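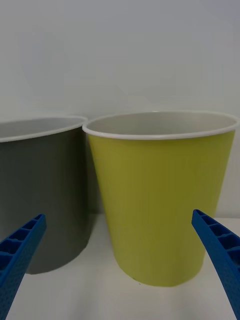
A gray bin and a yellow-green bin, side by side on a white tabletop.

Pavby opens its kitchen scraps program to every household in Barredo
June
By Maribeth Evangelista, Pavby

BARREDO – After a winter of potato peelings, coffee grounds, spirited emails and more banana skins than any of us care to remember, Pavby is delighted to announce that its kitchen scraps program will open to every household in Barredo this June. Registration is free, it takes a few minutes, and we would love to have you, whether you've been composting since your grandmother handed you a pitchfork or you have never given a carrot top a second thought.

The program began as a trial in the streets around Brodus Park, where 115 households signed up to keep their food scraps out of the regular garbage and bring them to a neighbourhood drop-off once a week. We had hoped people would stick with it through the cold months, and they did, often in weather that would have excused anybody from leaving the house. (To the family on the corner who came by toboggan, thank you, you cheered up a very grey morning!)

"I thought I'd be talking people into it," said Leandro Herrero, who coordinates the program for Pavby. "Mostly I was answering the same two questions, which were whether it smells and whether you can put bones in. It doesn't if you empty it often enough, and please don't. After that they were off, and some of them started bringing their neighbours' scraps along too."

Starting in June, there will be nine drop-off points across town, up from the two we had during the trial. The full list is posted at the Barredo library and on the notice board outside the Brodus Park rink, and we'll be mailing a printed copy with a map to everyone who registers. Each drop-off opens at 7 a.m. and closes at 8 p.m., hours we stretched at both ends after hearing from shift workers and from parents who told us, quite fairly, that nothing in their house happens before supper is cleared away.

What you can bring is pleasantly simple. Fruit and vegetable scraps, coffee grounds and paper filters, plain tea leaves, crushed eggshells, stale bread and tired houseplants are all welcome. Meat, bones, dairy, cooking oil and pet waste still need to go in the garbage for now. Produce stickers were the great villain of the trial, so if you could peel those off before the apple core goes in, the people who sort the material will be forever grateful. Bags labelled compostable are also a no at present, as they take far longer to break down than the piles are given. A sheet of newspaper folded into the bottom of your container does the job nicely and costs nothing.

You don't need any particular container to take part. Trial households used old ice cream pails, stockpots with lids and, in one case, a retired bread box. Anyone who would like a countertop pail can ask for one when registering, and 200 will be given out free of charge on a first-come basis, with apartment dwellers especially encouraged to put their names down.

The material will be composted by our friends at Sokedel, on their site just past the grain elevator. Once a pile is built, it is turned regularly and left to cure before it is screened, and the finished compost comes back to town for the community garden plots, the school planters and, when there is enough to go around, registered households. Bring your own bucket and a shovel you don't mind sharing.

For those who like to see how things are done, Pavby will also be offering 14 free workshops over the summer and into the fall, covering backyard heaps, balcony worm composting, leaf mould and the delicate matter of fruit flies. Children are welcome at all of them, and the worm sessions in particular tend to fill up with eight-year-olds, so do register early if you have one at home.

"We're still learning, and we'd like to hear what's working and what's driving you up the wall," said Herrero. "Come and tell me at the drop-off. I'm usually the one holding the broom."

Registration forms are available at the Barredo library during regular hours and at any drop-off point once the program is open. Trial households are already on the list and don't need to sign up again.

Media contact: Maribeth Evangelista, Pavby, Barredo | © Pavby. All rights reserved. | Back to top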